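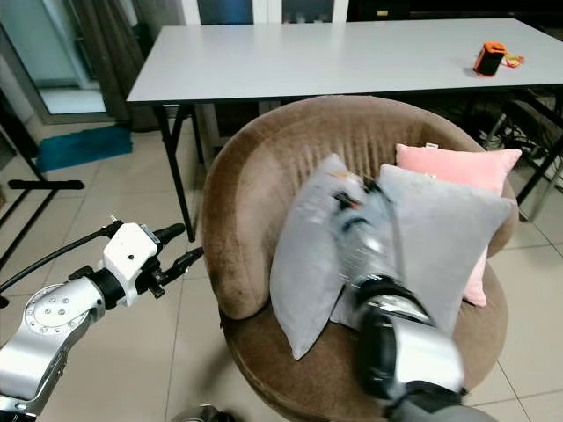
Two arm pillow task, arms keep fighting each other. Help before April?

Posted by plalance_club, 2022-01-23

School robotics club, first year doing a two arm project. Task is tidying throw pillows on an armchair. Right arm goes in between the two gray ones, left arm is supposed to wait with fingers open and then take over. Problem: the gray fabric is kinda slick and the gripper slides off the top edge. Got 317 recorded tries so far, most of the bad ones are the gray pillows, pink one is fine. Demo day is in April. Slower? More tries? Different pillows?? Teacher says no new hardware.

Inditz
Slower, yes. We had the same thing with couch cushions. Cut the right arm to 30 percent speed for the last bit before it closes. Also grab a corner, not the middle of the top edge. Corner bunches up and gives the fingers something to hold. And go thru your 317 and toss the ones where whoever was driving got lost halfway, they hurt more than they help.

warraich_bots
get different pillows lol

Conholm
Check the handoff too. If the left arm starts while the right is still moving you'll get tugging and it looks just like slipping. We added a 2 second pause, ugly but it worked. Would not swap pillows this late, you'd have to rerecord everthing. Is the chair in the same spot every time? Tape on the floor tiles helps alot.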